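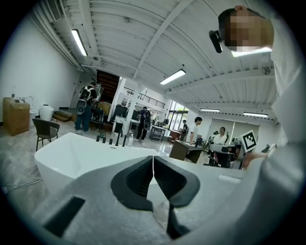
Holding up a square marker card, white long sleeves on.

I finally sat down with my channel stats this week, and I am so glad I did! For months I had been fussing over tags and upload times, and the thing that moved my numbers was chapters. Plain old timestamps in the description.

It started when Paloma Whitlock left a comment on my Andine hiking video asking where the part about tents began. Fair question – the video is 33 minutes long! So I added six chapters, gave each one a name a normal person might type into search, and forgot all about it.

When I checked back, two of those chapters were showing up in search under their own titles. I got a little giddy. People were landing right on the tent section and then (this is the fun part) sticking around for the stove talk after it.

Now I'm going back through my older videos and doing the same. I write the names last, after watching the whole thing with the sound on, and I keep them short enough to read on a phone. "Intro" is banned. Kenji Ridgeway told me he starts his with a verb, and I love that, so I'm trying it on the Wundencombe series next.

If you've played with chapters on your own channel, please tell me what you named them – I read every comment!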